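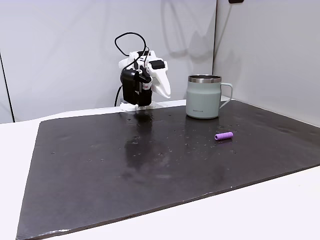
A mug in sage green, the best mug color there is.

Dosthorpe Tea Swap – Frequently Asked Questions

Last updated 05/07/2024

So you want to trade tea with strangers by mail? Wonderful! These are the things people ask us most. If yours isn't covered, write to us through the contact form and we'll get back to you, usually within a couple of days.

What is the Tea Swap?

It's a mail exchange for people who like loose leaf tea and have too much of it. You pack up small portions of teas you already own, send them to the member you're matched with, and get a package from somebody else. Then you get to try a whole pile of teas without buying a full tin of anything. I joined for the green teas and came out of my first round completely hooked on roasted oolong, so be warned.

How many teas do I send?

Eight samples per package. Each one should be enough for two mugs, so that your match can brew it once by the directions and once the way they feel like. If a tea is very fluffy (white teas, chamomile, anything with big curly leaves) please go by weight and not by the spoon. A spoonful of silver needle is hardly anything!

Do they all have to be different?

Yes, but different can be pretty loose. Two black teas from different regions are fine. The same Earl Grey from two shops is fine too, and comparing them is a great way to spend an afternoon. Just don't send the same bag split in two.

Can I send tea bags?

Up to two of your eight can be bagged. Some really lovely teas only come that way, and we don't want to be snobs about it.

What about herbals, yerba mate and rooibos?

All welcome. Mark them clearly as caffeine free or not, because plenty of members drink their samples late at night. Mate has caffeine and rooibos doesn't, and these get mixed up every single round.

How should I pack the samples?

Small zip bags, squeezed flat, with as little air inside as you can manage. Put anything smoky or minty in a second bag. I can't say this strongly enough – one leaky peppermint will turn a whole package into peppermint, and your match will be tasting it in their Darjeeling. Please don't use glass jars or anything that rattles.

On each label, write the name of the tea, where you got it, the month you opened it, and the water temperature and steeping time you like. Your own notes are the best part. "Good with toast" is a perfectly good note.

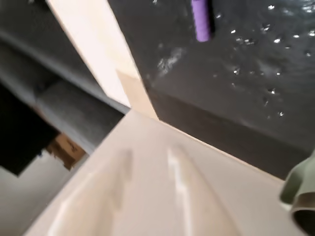

If your handwriting is hard to read, type your labels or use block letters. Pencil is better than gel pen, which smears on plastic and rubs off in the mail.

How old can the tea be?

Black and dark teas keep well, so anything opened in the past year is okay if it still smells like something. Greens fade much faster. Try to send ones you opened within the last few months, and brew a cup yourself before you pack them. If it tastes like hay, keep it at home and use it for iced tea.

What is Skarkadura and why does everybody want it?

Ha! It's a house blend that a member in Lindsay put in a package a few rounds back: black tea, orange peel, cardamom and a little clove. It was so popular that the recipe is now in the members' area. Make a small test batch first, as the clove takes over quickly. I use half of what the recipe says and love it.

How do I get matched?

Fill in the sign-up form with what you like, what you can't have, and whether you're willing to mail outside your own country. We match by taste first and distance second. The June round is our biggest, with room for 100 people, and it does fill up. The Reltmont group runs its own smaller round with the same rules, and you're welcome to join both.

I have allergies. Can I still join?

Please do, but tell us on the form. Flavored teas can contain nuts, dairy or coconut, and sometimes pieces of candy. We'll pass the information to your match before they pack. We can't promise that a home kitchen is free of anything, so if your allergy is severe, ask for a match who sends sealed samples only.

What does it cost?

Joining is free. You pay for your own postage and bags. A package of this size normally fits in a padded envelope, and that keeps it cheap within the country.

My package hasn't come. What should I do?

Give it two weeks from the mailing date, then write to us. Packages do wander off now and then. If yours is truly lost, we keep a list of members who have offered to send a replacement – they're a generous bunch, and the replacements are often huge.

Can I post reviews of what I got?

Yes please! The tasting board has more than 2,000 notes on it now, and you can search by tea, by shop or by flavor. Bad reviews of a tea are fine, but be kind to the person who mailed it to you.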